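How to Score a Basketball Game by Hand (and Love Every Minute of It)

July 11, 2021

Summer league is in full swing, and I've had a scorebook in my lap at nearly every game. If you've never kept one, I want to talk you into trying it. You need a pencil, a pad with some ruled columns and a seat where you can see both baskets. I started with a Puven pad and I still use the same kind now. 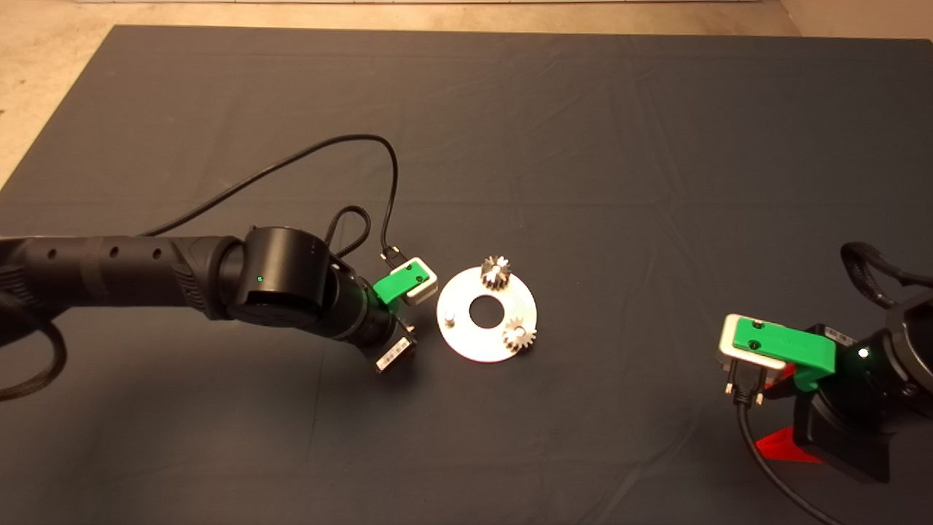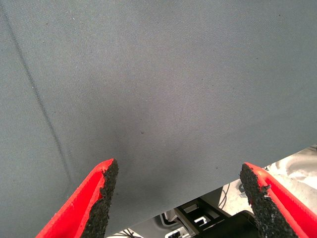
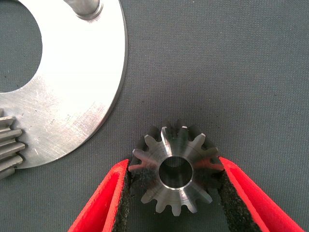

Didier Le Goff wrote in after my last post to say that he gave up halfway through the first quarter, having fallen three baskets behind while he was busy writing down one rebound. Start with points and fouls only, was my answer, and it's my answer to everybody. Rebounds and assists can wait until your hand knows where the columns are!

Setting up the page

Give each team its own page. Down the left side go the jersey numbers, lowest to highest, with last names next to them. Get these before tipoff if you can. Most scorer's tables will let you copy the roster if you ask nicely about 15 minutes early, and if they're too busy, just write the numbers as players check in and fill in names later.

Next to each name, make these columns:

Fouls (five small boxes for high school and college, six for the pros)
First quarter
Second quarter
Third quarter
Fourth quarter
Overtime
Total

Along the bottom of the page, write out a row of numbers from 1 to 100. That's your running score. I like to rule mine in two lines so I'm not squinting by the fourth quarter.

Marking baskets and free throws

A two-point basket is a 2 in the player's box for that quarter. A three is a 3 (I circle mine so it doesn't turn into a 2 when I'm writing fast). For a free throw, draw a small open circle when the player goes to the line, one for each shot. Fill it in if the shot drops and leave it open if it misses.

Every time points go up, move to the running score and put a slash through the new number. So if the team has 11 and somebody hits a three, you slash 14. Do the player's box first and the running score second, every single time. Once that order becomes a habit you can do it without looking down for more than a second.

Marking fouls

Put a P in the first open foul box for a personal and a T for a technical. Team fouls get their own little row of tally marks for each quarter or half, depending on the rules in your league. Ask before the game when the bonus kicks in, then put a star over that tally box. It's a great feeling to know a team is shooting free throws before the referee has even signaled it!

Timeouts

Write the quarter and the clock time on a line at the top of the page, like Q2 4:15. I used to skip this. Then I went back through an old game between Grekow and Leblanc and found a run of nine straight points, with no idea what stopped it. Now I write every one down.

Checking your math

At the end of each quarter, add the column for that quarter and compare it with the running score. Do it right then, while you still remember the last few plays. If you're off by one, look at your free throws. If you're off by two, there's a good chance you gave a basket to the running score and forgot the player, or the other way around.

At the final buzzer, add across for each player and down for the team. The two have to match each other, and they have to match the scoreboard.

Adding more when you're ready

After four or five games, try one extra stat. Offensive rebounds are a good pick, as there aren't many of them and they change games. Assists are harder, mostly because you have to remember who threw the pass while you're marking who made the shot. I keep those on a separate sheet – a plain list of jersey numbers with tally marks – and copy them over at halftime.

Turnovers are fun too, but I'd save them for a slower game.

Practice at home

Put on a recorded game and score just one quarter. Pause as often as you like the first time, then run the same quarter again with no pausing and compare your two sheets. I did this all through one September with old Fellska games, a quarter a night after dinner, and by the time the season opened I could keep both teams and still clap.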